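**Does anyone else salt pasta water "like the sea" or is that nonsense**

**brinebucket**
Every cookbook I own says pasta water should taste like the sea. I finally did it. I live in Flevitbridge, I have tasted the actual sea, and I matched it. Dinner went in the trash and I drank water until midnight. What am I missing?

**Colander_Rights**
You're missing that the people who write that line live inland. Seawater is ridiculously salty. Most cooks who say it are using maybe a third of that and feeling poetic.

**brinebucket**
So it's a figure of speech. In a recipe. Next to the teaspoons.

**oldstove2606**
I've been doing 2 teaspoons of table salt to a big pot for years and no guest has complained, though my guests are mostly relatives and they complain about other things. Salt when it boils, pasta in, stir it right away so it doesn't weld itself into a log.

**Colander_Rights**
Salt before it boils, salt after, makes no difference. People get very religious about this.

**oldstove2606**
It pits the pan if you dump it in cold. I have a pan with pits.

**Colander_Rights**
Fine, if you dump it in and wander off. Stir it. You own the equipment.
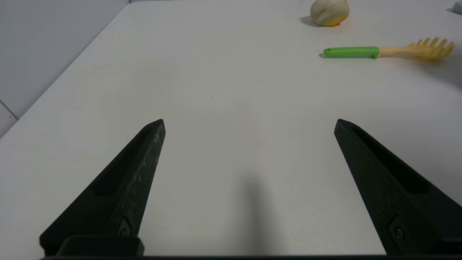
Also, while I'm being unpleasant: stop using the giant pot. You don't need a bathtub for one pound of spaghetti. Less water means starchier water, and starchy water is what makes the sauce stick to anything. The giant pot is a myth kept alive by people who sell giant pots.

**Mrs_Al_Dente**
Disagree completely. I tried the small pot thing for fresh tagliatelle and got glue. Dried, sure, go ahead. Fresh needs room.

**Colander_Rights**
I'll give you fresh.

**Mrs_Al_Dente**
Framing this reply.

**brinebucket**
Follow-up from the man who ate the ocean. The box (Peltska, the store brand at my Prendergast) says 12 minutes. At 12 it was mush. Do I trust the box on anything?

**oldstove2606**
Box time minus two, then bite one. Finish it in the sauce with a ladle of the water. Thick shapes can take longer than they claim. I once gave some rigatoni 15 and it still fought back.

**halfmoon_kettle**
I put oil in the water and you can all come and get me.

**Colander_Rights**
We're on our way.

**Mrs_Al_Dente**
The oil just floats there and then coats the noodles when you drain them. You're paying to make your sauce slide off.

**halfmoon_kettle**
It stops the foam boiling over, and I clean my own stove, so I get a vote.

**brinebucket**
Tried it again Tuesday. Medium pot, 2 teaspoons, ten minutes, no oil (sorry, kettle). It was good. My wife said it needed salt.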